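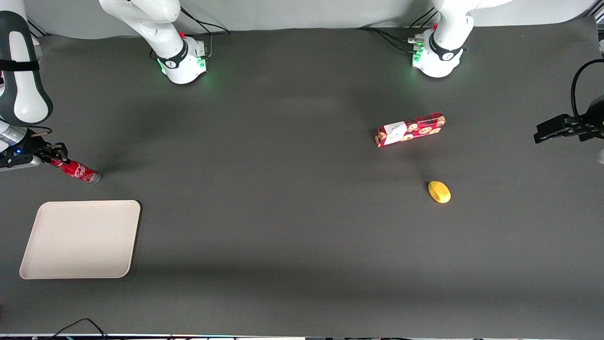 Dois braços brancos sobre a mesa cinzento-escura, parede clara ao fundo.

Feira de defesa e proteção civil de Stokmont, notas à pressa

Escrevo isto no comboio, com a bateria a acabar. Dia inteiro na feira, quinta-feira, a única aberta a quem não traz farda nem cartão de empresa. Quem vai à procura de aviões, desista já. Este ano o tema era alerta e abrigo: sirenes, radares pequenos, comunicações de emergência, portas blindadas. Muita porta blindada.

Entrada pelo pavilhão 6. Fila longa, mochilas abertas, telemóvel num saco selado para quem ia às salas de demonstração. Pediram-me o passaporte duas vezes e na segunda ficaram a olhar para a fotografia imenso tempo. Café mau logo a seguir ao controlo, o bom está lá ao fundo, perto dos autocarros.

Comecei pela Nordin. Trouxeram um posto de comando móvel, montado dentro de um contentor, com ecrãs a correr um exercício gravado. Cenário inventado: vaga de drones vinda do mar, duas cidades costeiras, porto fechado. O rapaz que apresentava falava depressa e em siglas. Perguntei quanto tempo passa entre a deteção e o aviso à população. Resposta: "depende da cadeia de decisão". Insisti. Mesma resposta, com um sorriso. Um senhor ao meu lado, coronel na reserva pelo que percebi, disse entre dentes que a cadeia de decisão é sempre o que falha. Anotei.

Às 11h, palestra da Hanna Yurchenko, a razão principal da minha viagem. Sala cheia, gente sentada no chão. Trabalhou anos em alertas aéreos regionais e agora dá formação a municípios. Sem slides nenhuns. Contou que o maior problema não era técnico, era o cansaço - as pessoas deixam de descer ao abrigo quando o alarme toca todas as noites. Defende alertas por zonas mais pequenas, mesmo que isso complique o trabalho de quem está no turno. Alguém perguntou se zonas pequenas não aumentam o risco de errar por defeito. Aumentam, disse ela. E passou à pergunta seguinte. Gostei bastante.

Outra coisa dela que fica: os simulacros anunciados servem para testar as sirenes, pouco mais. Para testar as pessoas é preciso fazê-los em horas incómodas, com escolas abertas e trânsito. Na plateia houve um burburinho, vários autarcas a abanar a cabeça.

Almoço em pé. Sandes de arenque. Passemos à frente.

Tarde: visita guiada ao abrigo de treino, que fica fora do recinto, autocarro às 14h, saiu atrasado. Foi a melhor parte do dia e quase a perdi porque o ponto de encontro estava mal assinaldo. Guiou-nos a Vilja Ahonen, engenheira civil, capacete debaixo do braço o tempo todo. O abrigo leva 200 pessoas e em tempo normal é um ginásio, com linhas de badminton pintadas no chão. A conversão tem de caber em 76 horas: tirar o equipamento, montar beliches, pôr as casas de banho secas a funcionar, testar a filtragem do ar. Perguntei porquê 76 e não um número redondo. Diz ela que saiu de um exercício, foi o tempo que demoraram, e ficou escrito assim no plano. Há ali uma honestidade qualquer que não vi nos stands.

Ela fechou a porta exterior connosco lá dentro. Só um minuto. O som muda logo, sente-se nos ouvidos. Uma criança do grupo começou a rir e depois quis sair. A manivela da ventilação manual é mais pesada do que parece, experimentei e ao fim de pouco tempo já passava a vez a outro. Em caso de falha de energia são turnos curtos, toda a gente roda, e há uma folha na parede com a ordem dos turnos e um lápis preso por um cordel.

Pergunta de alguém sobre animais de estimação: a regra local é não, mas ela admitiu que ninguém vai mandar voltar para trás uma pessoa com um gato ao colo. Pergunta sobre quem tem a chave: ela riu-se, disse que são vários e que essa lista não a mostra.

De volta ao recinto, pouco tempo. Passei pela Zirkel, antenas e rádios de reserva para bombeiros e hospitais. Gente simpática, catálogo pesadíssimo, deixei-o num banco. A Ciko tinha uma aplicação de alertas para telemóvel, com um mapa dos abrigos e do caminho até lá. A demonstração encravou a meio e o técnico reiniciou tudo com ar de quem já o tinha feito de manhã. Perguntei o que acontece se a rede móvel cair. Rádio a pilhas, disse ele. Bom, rádio a pilhas já tenho.

Faltou-me o debate das 17h sobre exercícios militares conjuntos e transparência, com a questão de avisar ou não os vizinhos antes de manobras grandes. Cheguei à porta e estava lotado. Ouvi 2 perguntas do corredor, uma sobre observadores estrangeiros, outra sobre o efeito dos exercícios nos voos civis, e depois um segurança pediu para desimpedir a passagem. Dizem que vão publicar a gravação em maio. Veremos.

Notas práticas para quem for na próxima edição:
Inscrever na visita ao abrigo com antecedência, esgota.
Levar casaco, lá em baixo faz frio.
O saco do telemóvel só se abre no balcão da saída norte, eu andei às voltas.
Os autocarros de regresso param cedo. O último vai cheio.
Dinheiro trocado para o bengaleiro, não aceitam cartão.

Tenho ainda páginas de apontamentos sobre a palestra da Yurchenko, passo-as a limpo no fim de semana se conseguir ler a minha letra. Quem lá esteve e apanhou o debate todo, escreva nos comentarios, por favor.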